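Slide 7 – folding soft things

Start with the towel story from Ackroyd, keep it short. Four minutes at most, the room will be ready for lunch.

Main point for this part: soft items need a flat, clear surface before anything else. Hard goods can be sorted on a shelf edge or on your knee. Cloth, felt and foam can't. Put the item down, find two corners or two ends, then start.

Ask who folds on a bed at home. Wait for hands. Beds give under the item and the first crease wanders. A table with a smooth top lets the item slide, so hold one side still while the other side moves. Say this slowly and do it with the scarf from the bag.

Leave this one up while I talk about bright colors. A pink item on a white top is easy to find again when you look away.

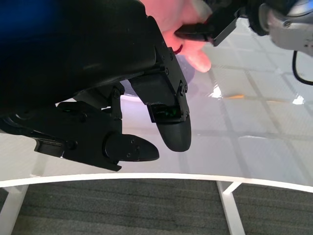 Bradley Hebden disagreed with the smooth table when I gave this talk in August, and said he lays a dish towel down first so that nothing slips while he folds. Fair point for silky things. For fleece I still go without, and I'll say so if it comes up.

Next, storage. At Pernero we had 11 bins and almost 200 soft items, and the lids never closed. Stack by size, largest on the bottom. Don't press the air out of anything padded – it comes back creased.

Handout goes around now. Jade Catterall has the spare copies by the door.

If time is short, skip slide 8 and go to the question on labels. Emlyn Wogan will want to ask about wool. Send him to the back page.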